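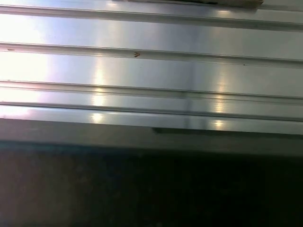
Aluminium extrusion on the demonstration bench, from the wrist camera.

About Karras Automation Workshop

Karras is a robotics workshop and training centre in Drendusstead. We build small automated cells for manufacturers, we repair and rebuild older ones, and we teach people how to run them. The business was started by Mohandas Shetty, who had spent his working life as a maintenance fitter in food plants and wanted a place where a cell could be put together and argued over before it went onto somebody's factory floor.

We work from a single-storey building on the industrial estate, behind the tile warehouse. The front half is the workshop. The back half is a classroom, a store and a kitchen. Most of our customers are within a day's drive and most of them have fewer than 70 employees. They pack fruit, fold cartons, press brackets and fill jars. A typical job is one arm, one conveyor and one guard fence, and it replaces a task that people were doing by hand and getting sore wrists from.

What we do

The main part of our work is cell design and assembly. A customer sends us the parts they want handled, with a few damaged ones as well, and we set up a trial on the bench. If the trial is good enough we quote for the full cell. If it isn't, we say so and charge only for the bench time.

We build our frames from slotted aluminium extrusion. It can be cut on site, bolted together without welding and changed later when the customer changes the product. We keep the common sizes in stock and order the heavier profiles as needed. Offcuts longer than an arm's length go back on the rack and get used for training.

We also service cells built by other firms. Bring whatever drawings you have. We have worked from a complete set of manuals and we have worked from a photocopied wiring diagram with coffee on it.

Skirarero and Grorkus

Two of our own products come up often enough that they should be explained.

Skirarero is our bench trial system. It is a six-axis arm on a movable base, with a gripper and a small camera at the wrist. The camera view is sent to a monitor so that everybody standing at the bench can see what the arm is working from. We use it for customer trials and for teaching.

Grorkus is the software that goes with it. It records each run, including the camera view and the arm positions, and lets the operator step back through the run afterwards. Customers can take the recordings away with them. Grorkus does not need an internet connection, which matters to several of the packing sheds we deal with.

The open day

Once a year we open the workshop to anyone who wants to come through. The next one is Sat 13 June, from nine in the morning until three in the afternoon. Entry is free and there is no need to book, except for school groups.

Last year we had 241 visitors over the day. They included farmers, apprentices, two high school classes, retired toolmakers and a good number of neighbours who had wondered what the noise was. The toolmakers stayed longest.

The main demonstration runs on the hour at the Skirarero bench and takes 17 minutes. It deals with close work on metal profile: how the arm approaches a rail, how it lines up with it and what the camera has to cope with on the way. Bare aluminium is a hard surface for a camera. It picks up the lights as a row of bright spots along each ridge, and a patch of glare can wash out detail that is plain enough to a person leaning over the bench. A dark slot in the front face of a profile is more use to the system, being in strong contrast with the metal beside it. We show the raw view on the monitor first and then talk about what can be done with lighting, hoods and camera angle. Visitors are welcome to move the lamps and see what changes.

At the back of the workshop there is a second bench where people can bolt up a corner joint in extrusion and take a turn with the teach pendant at low speed. Children can use the pendant with an adult beside them. Closed shoes are required past the yellow line. We have safety glasses to lend, and ear plugs are in the box by the door.

Tea, coffee and a sausage sizzle are available in the yard from eleven. Parking is on the street or in the tile warehouse lot, which is closed on weekends. The workshop floor is level throughout and there is an accessible toilet beside the classroom.

Training

We run short courses for operators and maintenance staff. The operator course takes two days and covers starting, stopping, clearing a jam and recovering from a fault. The maintenance course takes four days and adds electrical isolation, gripper replacement, frame alignment and basic programming. Class sizes are kept to six so that everyone gets time on the arm. More than 64 people have completed one course or the other.

The next maintenance course is in August. Places are usually taken by people from firms we already work with, but we hold one back for an apprentice or a school leaver at no charge. Applications are by letter or email, and a page is plenty.

School and group visits

Outside the open day, we take school classes and trade groups by arrangement. A visit lasts a morning and includes the bench demonstration, a look through whatever cells are being assembled at the time and a session in the classroom on how a job is costed. Some customer work is confidential and may be screened off. Please let us know the age of the group and whether anyone has access needs.

Contact

The workshop is open on weekdays from half past seven until four. Visitors should report to the side door, as the roller door is kept shut while cells are running. For trials and quotes, ask for Mohandas. For courses and group visits, leave a message with the office and we will call back.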